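About Wilora

Robots that pack small things, and the people who stop them

Wilora started in a rented unit with one workbench, two secondhand arms and a very patient landlord. Today we're a team of 25, and we build and look after sorting stations for small warehouses – the kind of places that ship boxed medicine, spare parts, tea, light bulbs, anything that fits in your palm and dents if you squeeze it wrong. We love this work! Small boxes are far harder to handle than big ones, and every customer has a few that behave like no others.

But if you ask anyone here what made us the company we are, they'll tell you about the November fault, so it gets a place on this page.

What went wrong

We had a two-arm station running at Bilgin, our very first customer. The left arm had a simple gripper and the right arm had a fingered hand. Late in the afternoon, at 4:40, the right hand closed on a carton and didn't stop closing. The force reading had frozen at its last good value, so as far as the controller knew, the fingers were barely touching anything. The carton was crushed flat. Then the arm carried on with its move, dropped what was left into the bin and went back for another.

It crushed 20 cartons before an operator hit the stop. She had been about to reach in and straighten the tray, and that is the part that still makes us go quiet. Her hand was out of the way by luck, and a safety system shouldn't need luck.

Horácio Baptista, who founded Wilora and had written that piece of code himself, drove over the same evening and switched the station off at the wall. It stayed off for 40 days. Bilgin packed by hand all that time, we paid for the extra shifts, and they're still with us, which we're very proud of.

What we changed

The cause was a cable. It had been rubbing at the wrist every time the arm turned, and when it finally gave out the signal didn't drop to zero the way we'd assumed it would. It simply stayed put. Our software checked whether the number was too high and never asked whether the number was still alive.
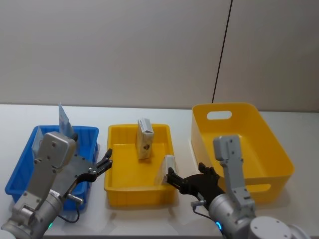

So now every force signal carries a counter, and if the counter stops moving, the arm stops too. The fingers have a separate limit on motor current that doesn't depend on the force sensor at all. Opening the guard cuts power to both arms, even in setup mode (we used to allow slow motion there, and we don't anymore). And we inspect the wrist cables by hand on every service visit, with a flashlight and a fingertip, because a worn spot is often easier to feel than to see.

We also break things on purpose, and this may be our favorite part of the job. Before a new release leaves the building, somebody who didn't write it gets to sabotage it. Unplugged sensors, noisy signals, a box in the wrong tray, a tray that isn't there. The test bench is called Wavon, and the list of faults we feed it gets longer every month. If you find a new one that gets past our checks, you get cake and the release waits.

How we work with you

Every customer gets our fault log for their own station, the dull entries included. If something at one site could happen at yours, we'll call you before we've finished fixing it. The folks at Mamum, who joined us last year, told us they picked us after reading the November report, crushed cartons and all. It's printed out and pinned up by our front door, and new people read it on their first morning.

Come by if you're curious. Bring a box you think we can't pick up – we'd love to try it.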